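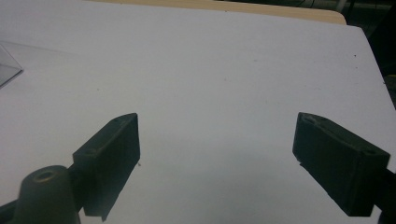

The white tabletop at the Pleston Street workroom.

A Table You Can See Things On

06/11/2021

The owner of the Pleston Street workroom in Trerkstead had told me over the phone that I was welcome to come and talk about whatever I liked, but that she would probably end up talking about the table. She did, and I was glad of it, because I had come wanting to write about people who rent a place to make things in and I left wanting to go home and do something about my own kitchen counter.

She has had the workroom for 27 years. It began as a place for her to cut out patterns, after her dining room at home got to be more fabric than dining, and then a friend asked to share it, and then a friend of the friend. These days people come in to cut cloth, bind books, mend toys, sort through boxes of family papers, and in one case (she told me this with great affection) to put together a train set that wasn't allowed in the house.

"When I started out I had a brown table," she said, pouring us both coffee from the kind of thermos my grandmother used to take to ball games. "A nice brown table! My aunt's. Everybody who came in said what a lovely table, and I thought so too, and I spent years losing pins on it. Pins, gray thread, little screws out of eyeglasses. You'd put a thing down and it was gone."

The first white one came out of a school over in Jumton that was clearing its art room, and she says she only took it because the price was nothing and the man would deliver. She had it in the room for a week before she understood what she'd been missing. "I could see my work. I know how that sounds. But I'd been squinting for so long I thought squinting was part of sewing."

That table wore out, as tables do, and the present one was made to order by Mwaipopo, a small furniture shop that has since moved out of town. It cost her $800, more than she had ever paid for a piece of furniture, and she put off telling her sister the figure until the sister had sat down at it and said something nice. She had asked for two things: that it be big enough to lay out a whole coat, and that it have no shine to it.

I asked about the shine. I think I had pictured white as white.

"Oh, no," she said, and put her cup down so as to have both hands. "A shiny one, you get the light coming back up at you all day long and by four o'clock you've got a headache and you're blaming the coat. The shop had a board with samples on it, all different whites, and I made them carry it over to the window and then I made them carry it back. They were very patient with me. I picked the dullest one they had."

She likes what it does with the light, too, and on this she went on for some time, and I was happy to let her. By her account a plain white top is never one color for a whole day. It goes bluish, it goes gray, it gets bright in one patch and dim in another, and she can tell from the look of it whether she ought to be matching thread or leave that for tomorrow. "I never match thread on a blue table," she said. "You'll regret it at the wedding."
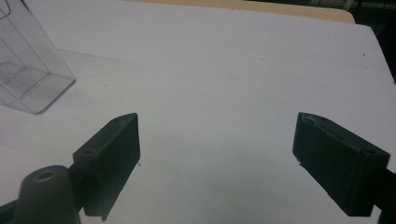 Brighter toward the middle, dimmer at the near edge, with a touch of blue in the white.

The other thing about a white table is that it has to be looked after, and here I confess I was taking notes for myself. She wipes it down in the morning before anyone comes in, with warm water and a drop of dish soap, and then again with a dry cloth. She doesn't hold with sprays. Pencil comes off with a plain eraser. Ballpoint is another story, and there's a coffee can of pencils by the door that you are asked to use instead, whatever you may have brought in your pocket.

"The worst was beet juice," she said. "I don't allow lunch at the table now. You can have your lunch on the bench in the hall, it's a perfectly good bench."

Did the beet juice come out? It did, mostly, with baking soda and 15 minutes of what she called leaning on it.

Newcomers are sometimes a little shy of the thing, she told me. They'll set their bags on the floor and stand there with their hands behind them as though it were a museum. She has learned to drop something on it in front of them, a box of buttons or a handful of chalk, and after that they loosen up. More than 100 people have used the room since it opened, by the count in her guest book, which she admits she forgot to put out for one whole winter, so it could be a good many beyond that.

I wondered whether she ever missed the brown one.

"It's in my hall at home, with the mail on it," she said. "I lost my car keys on it in May. They were right there the whole time! Dark keys, dark leather thing on the keys, brown table. My sister found them. She didn't say a word, she just held them up."

We had finished the coffee by then and she wanted to show me the drawer where the chalk is kept, and the two irons, the good one and the one for people she doesn't know yet, and a stack of quilt squares that somebody had left for her opinion. She hadn't formed one. She meant to lay them out on the table in the morning, when the light would be straight, and shuffle them around until they looked right to her.

The workroom is open to new renters, by the half day or the month. Knock hard, she says, because the front bell has been out of order for a while and she can't hear a thing over the irons.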